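How many examples for a garment folding task, and do I throw out the bad ones?

Posted by Kai Wegener
Last updated 15th December
18 comments

I have a small arm with a two-finger gripper and a camera on the wrist. I drive it by hand with a leader arm and save each run. The task is to get hold of a piece of clothing by its edge, lift it and fold it over once. The clothes are on gray carpet next to a plain wall, and I keep the camera settings locked.

So far I have 35 runs, most of them on red garments with white trim. I trained on those over a night and the result goes to the right area but then hangs above the cloth and closes on nothing. When I play the training runs back I do the same thing myself before a grab. I stop, look, move a little, then close.
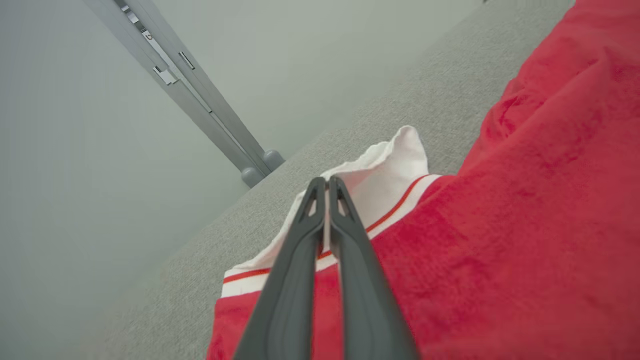

The trim is where I usually try to pinch, as it is easy to see against the red. My questions are how many more runs I need before this is worth training again, whether I should cut the pauses out, and whether runs where I missed the first grab should be deleted. I would also like to know if I can get by with one camera. The computer is a few years old and recording from two makes it drop images.

34 people found this useful

Marisol Ferreira

35 is low for cloth. For a hard block that always starts in the same spot you might get away with it, but a shirt never lands the same way twice. I would go for a few hundred before changing anything in the training settings.

On the pauses, trim the long ones. If the arm sits still for two seconds in most of your runs, then the most common thing to do above the cloth is to sit still, and the model picks that up. I cut any stretch where the joints and the gripper don't change and leave a few samples at each end. Be careful around the close itself, though. With a soft fabric you need the short wait after the fingers shut, or the arm starts lifting too early.

Better still, practice the grab until you don't stop. My first day of runs on any new task goes in a separate folder and I don't train on it.

Keep the misses if you recovered in the same run. A run where you miss, open, go down a bit and get the edge is worth having. Delete the ones where you gave up or pushed the cloth away with the fingers.

Also look at where your runs begin. If you always start with the fingers over the garment, the model has nothing to go on when it ends up somewhere else.

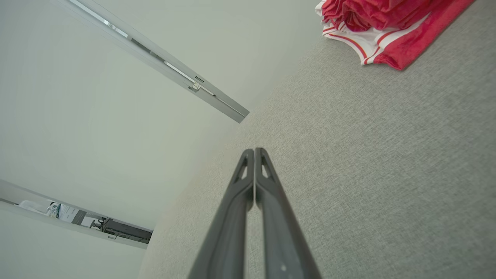
I record about a third of mine with the arm starting well off to one side - over bare floor, near the wall, wherever - and then drive to the garment at normal speed. Change the height too. It feels like wasted time because nothing much happens in the first part of the run, but that was the change that stopped my arm drifting off and not coming back.

Mix the colors as well. If nearly everything you have is red with a white edge, it may have learned to go to the white edge and little else. You won't find out until you give it a blue shirt.

21 people found this useful

Vangelis Tzanetos

just get more data. we did 4,000 for ours and it still drops socks

2 people found this useful

Theda Schwerdtfeger

I agree with most of what Marisol wrote. On the single camera, yes, you can start that way, but a wrist camera alone loses the garment whenever the arm turns away from it. A second fixed camera looking down helps a lot. If your computer drops images, lower the resolution on both before you give up on the second one. Check the saved files and not the live view, as the live view can look fine while the recording has gaps.

Write a line of notes for each run: which garment, where it was, whether the fold came out. I didn't do this last January and had to watch everything again to sort it. Keep up to 8 runs aside from each garment and don't train on those, so you have something to check against.

12 people found this useful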